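Mondura 884 Worship Keyboard Stage Monitor

In stock – ships from our Bandbridge warehouse

I get asked for a floor monitor more than anything else we carry, and nine times out of ten the person asking plays keys on a worship team. So let me tell you about the Mondura 884, which is the one I use myself and the one I keep steering people toward.

I've been playing keys in church bands for most of my adult life. For years I couldn't hear myself. The drummer was loud, the guitar amps were loud, and whatever I had at my feet was some hand-me-down wedge that made my piano patch sound like it was coming through a pillow. I played too hard to make up for it, and my wrists hated me by the second service. Then I put an 884 on the floor and could hear my left hand again! I got a little emotional about it during the quiet part of a song, if you want the truth.

What you get is a single 12-inch woofer with a horn above it, 300 watts of power built in, and a cabinet that sits low enough that the front row can still see your face. There are two inputs on the back. I run my keyboard into one and a feed from the board into the other, so I can turn up the vocals without bothering the sound booth about it (they have enough going on). Each input has its own volume knob, and the knobs are big. You'll appreciate that when you're reaching down in the dark between songs.

It sounds warm without getting muddy. Pads stay soft, piano has some bite to it, and organ is where it really wakes up – if your team does any of the older gospel tunes you're going to have a good time. I wouldn't call it a bass monitor. Your bass player can share it in a pinch, but if they play a five-string they'll want the bigger Mondura.

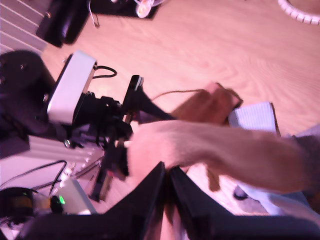
Hands-on work at floor level.

A few things I've learned from hauling mine around. The handle is only on one side, so pick it up with that side facing your leg or it'll swing. The power cord locks in with a quarter turn, and you need to hear it click. I missed the click once at an outdoor night of worship in November and lost my sound halfway through the opener. The band kept going and so did I, playing by feel, and I've checked it twice at every show since.

The grille is steel and comes off with six screws if you need to get coffee out of it. Yes, I've had to. The finish is the Durkora coating Mondura puts on all its touring cabinets, a sort of rough black paint that hides scuffs really well. Mine has been in and out of a trailer all summer and you'd have to look close to find the marks.

Will it work for your room? I've used one in a youth room with 100 kids jumping up and down, and I've used the same one on a festival stage in front of 3000 people. On the big stage I had it turned up most of the way and it stayed clean. In the youth room I barely had the knob past the first line. If your whole team is on in-ears already, you may not need this at all, although I still like having one on the floor for rehearsals when I don't feel like wearing anything in my ears.

Swanson makes a padded cover that fits the 884 snugly. It has a pocket for the power cord and a flap so you can get to the handle. It's sold separately, and I'd get it if you set up and tear down every week. If your monitor lives on the platform, skip it and put the money toward a decent cable.

In the box
Mondura 884 monitor
Locking power cord
Four stick-on rubber feet
Printed manual

Specs
Power: 300 watts
Woofer: 12 inch
Inputs: two, XLR or quarter inch
Output: one XLR, for linking a second monitor
Finish: Durkora black

Shipping and returns
Orders placed before noon go out the same day. If you take it to a rehearsal and it isn't right for your team, send it back in the original box and we'll refund you – just please wipe the dust off first. Churches and touring bands buying four or more can write to us for a group price. Tell me what you play and how big your stage is, and I'll let you know if I think you need something smaller.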